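The Shaikh Building in Cilmont sold office furniture for decades before it sold desk space. Nayeli Espinoza took over the lease in December with 18 desks and a waiting list she kept in a notebook. She now rents out 100, and the notebook has been replaced by software she says she dislikes.

Her members are bookkeepers, translators, two court reporters and a man who restores maps. A desk costs $130 a month, heat included. Most of them live within walking distance and could work at home for free.

"I tried the kitchen for a year," said Atif Hashmi, a tax preparer. "I ate all day and talked to the dog."

Espinoza spends her mornings on complaints. The second-floor radiator knocks. Someone takes calls in the stairwell. She has turned down two offers to expand to Clirnesau, where rents are lower but parking is bad, and plans to redo the back windows first.
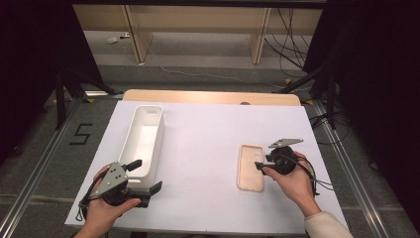 A white container on a light wood tabletop with a small round hole near the back.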